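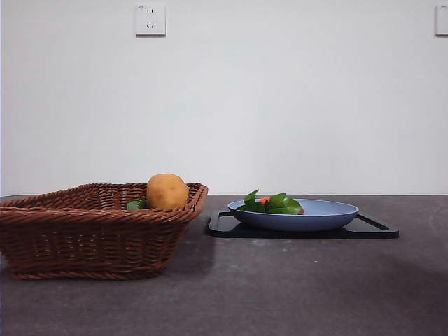

Produce on the test counter at Jalix: a potato in the wicker basket, leafy greens on the blue plate.

Sorting vegetables from a basket to a plate is slow work for a machine, and the February open day at Jalix made no attempt to hide it. The firm's Cleltitz site runs its handling trials on kitchen counters of ordinary height, with shop-bought crockery and whatever produce is in season.

The task is simple to state. An arm takes one item from the basket, carries it across and sets it on the plate without disturbing what is already there. Leaves are the hard part. A potato keeps its shape under a grip; a bunch of greens folds, shifts and hides the edges that the vision software relies on. Dark trays add a further problem, as depth readings over black surfaces tend to be poor.

Control software comes from Demchenko and is trained on recorded trials. Jalix logged 1,600 of these over the winter and kept 1,427 after checking. Of those, 628 involve leafy produce. Visitors were given the figures on a printed sheet, along with the rules for discarding a trial: a dropped item, a moved plate, or a stop by the operator.

Stasex, which supplies the fingertips, had two grades of silicone on show. The softer one marks less but wears faster, and the engineers would not yet say which they will use. The next set of trials adds bowls.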